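4. Materials and setting

4.1 The table and the room

All of the clearing sessions in Study 2 were held at one table in a meeting room at Trarwood. The room is ordinary office space, with a grey patterned carpet, a white wall and black office chairs with mesh backs. The chairs stayed against the wall during the sessions so that the long sides of the table were clear.

The table is dark brown wood with a polished surface. We had first planned to use a pale table from the next room. In the pilot the white and pale blue pieces of paper were hard to make out on it in our overhead notes, and two coders often gave different totals for the same session. On the dark top they agreed nearly every time. The polish matters as well. A crumpled ball of paper slides easily on a smooth surface and can roll past the mouth of the pan if it is pushed too hard. On a tablecloth or a rough bench the results would probably be different, and we return to this in Section 6.

A red woven basket stood on the table throughout, towards the back. It served as the place where the pan was emptied between rounds. It also took up part of the surface, as things on tables at home usually do. Much of the earlier work on clearing has used bare surfaces, and we wanted at least one object that had to be worked around. The basket has a strap that hangs down one side. We did not tie the strap up or tuck it in, and in a small number of sessions a ball of paper came to rest behind it and was missed.

4.2 The broom and the dustpan

The tools were a small hand broom and a wooden dustpan. The broom has reddish-brown bristles bound near the top with pale cord. The bristles are fairly soft. They bend under light pressure and spring back once the load is off, and with a soft broom like this most of the work on a paper ball is done by the side of the bristles near the tip. If the broom is pressed flat the ball tends to be pinned to the table. If it is held too high the bristles pass over the top of it. The useful range lies between these, with the tips just above or lightly on the wood and the broom tilted.

The dustpan is pink, with the grain of the wood showing, and has a round handle. It has a wide open mouth. We chose wood over thin plastic after the pilot, where a plastic pan moved each time it was touched by the broom and had to be held down. The wooden one mostly stayed where it was put. This let us record sessions in which the pan was set on the table and left there, separately from those in which it was moved to meet the litter. Figure 2 shows the pan resting at the side, its mouth turned towards the middle of the table.
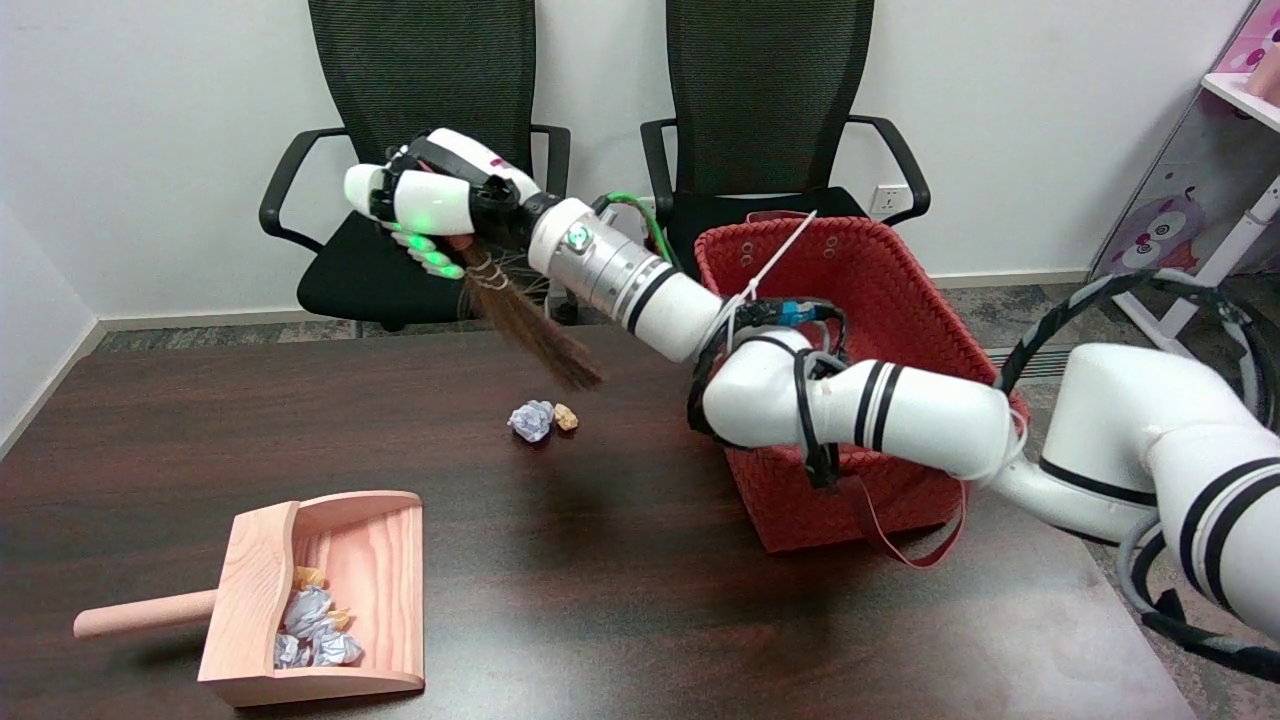 Figure 2. Hand broom, dustpan and basket at the table. Two paper balls remain on the surface; others are in the dustpan.

4.3 The litter

We used crumpled paper because it is cheap, clean and easy to see. Sheets in several pale colours were torn into pieces and crushed by hand into small balls. The colours were white, a pale blue and a yellowish tan. Colour had no meaning in the task. It was there to help the coders follow single pieces from one note to the next.

The balls were not made to a gauge. Some were tight and nearly round, and others were loose with a corner sticking out. The loose ones behave badly under a broom. They turn over a corner, stop, and then go off in a new direction, while the tight ones roll in more or less the direction they were pushed. We thought about sorting them by size and decided against it, as real litter on a table is mixed. Each ball was given a simple grade of small, medium or large before it was put down, and the grade was entered on the Mondis sheet with its starting position.

Across the 52 sessions we put down 1,498 balls. The number in a session was varied on purpose, so that a nearly clean table and a messy one were both well covered. Balls that had been stepped on or had come open were thrown out and replaced.

4.4 Procedure

Each session began with the pan and broom on the table and the litter spread over the open area in front of the basket. The placing was done from a printed plan, drawn up in advance and shuffled. A session was made up of rounds. In a round, litter was swept towards the mouth of the pan until either the surface was clear or no ball had gone into the pan for a set number of strokes. The pan was then emptied into the basket and the next layout was put down.

We defined a stroke as one movement of the broom from first contact to the point where it left the table or stopped. Small taps used to line a ball up were counted as strokes as well. This raises the totals compared with Grecu, where taps were left out, so the two sets of numbers should not be laid side by side.

Room lights were on for all sessions. The blinds were closed after we noticed, on a Tuesday in the first week, that low afternoon sun on the polish made it hard to see the white balls near the window end.

4.5 The last few pieces

Most of the litter on any table is easy to clear. Wide strokes bring several pieces along together, and the first part of a round goes quickly. The slow part comes when only a few balls are left on the open surface. At that stage the broom is wider than the group it is moving, each piece has to be dealt with more or less alone, and a stroke that is slightly off sends one piece forward and leaves the other behind.

We coded this stage separately. A ball was marked "late" if it was one of the last few on the surface when the group in the pan was already larger than the group outside it. In all, 457 balls were marked late. They took up far more of the strokes than their number would suggest, and the share was highest when the late balls were of unequal size. In a mixed pair the larger piece is usually met first by the bristles and moves first, and the smaller one is then left in the shadow of the broom or slips out past its edge.

A typical late layout has one larger and one smaller ball lying close together near the centre of the table, with the pan at the side. The photograph that follows was taken at the same table and has a pair of this sort below the broom.
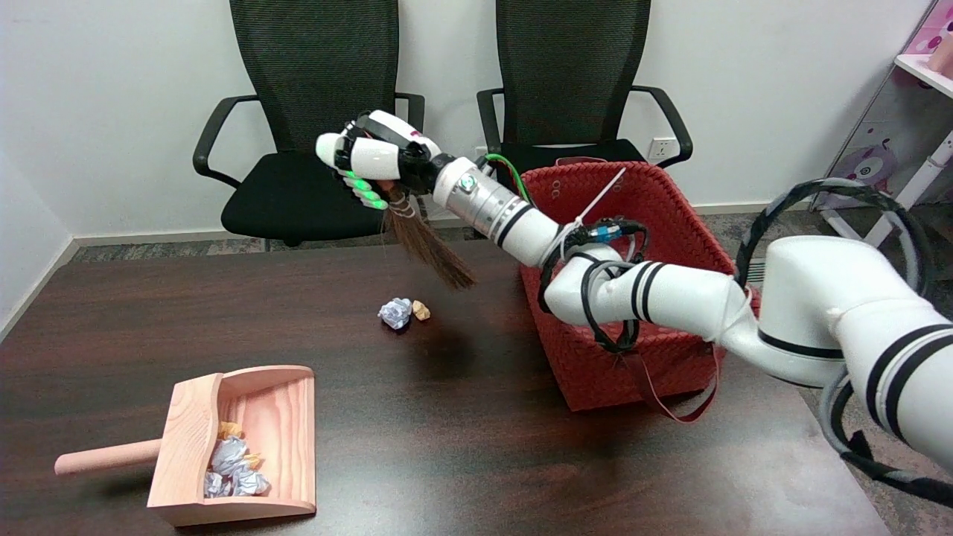 Dilruba Selvanayagam
Research Fellow, Everyday Tasks Group, Trarwood

For the late stage we compared three ways of finishing. In the first, the pan stays where it is and both pieces are swept to it. In the second, the pan is brought up close and the pieces are pushed in with short strokes. In the third, the pieces are picked up by hand and dropped into the pan. We left the third out of the main tables because it does not use the broom, but it was noted whenever it was chosen.

Leaving the pan in place gave the longest paths. With a pair lying near the centre, the pieces had to cross a good part of the table and drifted apart on the way. Bringing the pan up shortened the path a great deal, though it brought in a problem of its own. When the pan is moved, balls already inside it can shift towards the mouth, and in some rounds a piece that had been counted as cleared came back out onto the table. The fuller the pan, the more often this was seen. Emptying the pan before the late stage would avoid it, at the cost of an extra trip to the basket.

The angle of the pan's mouth also made a difference. If the mouth faced the pair squarely, a straight stroke was enough. If it was turned even a little, pieces struck the side of the pan and rolled along the outside of it. Sebastian Gavrilă coded these as "side hits" and they are listed on their own in Table 4. They were more common with the pan left in place, as the direction of the sweep changed over a long path.

4.6 Coding

Both authors coded every session from the written notes and stills, using the Sullus scheme with two changes. We added the side hit described above, and we dropped the category for dust, since there was none to speak of on the polished top. Where the two codings differed we went back to the notes together. Most of the differences were over whether a light touch of the bristles had moved a ball or only brushed it - a question the stills could not always settle. In those cases the stroke was kept in the stroke total and left out of the count of strokes that moved litter.

The basket was coded as a fixed object, although it did shift slightly on the table in a few sessions when it was bumped. It was put back on its marks before the next round. Rounds in which the basket moved while litter was still being swept are included in the totals and flagged in the data file.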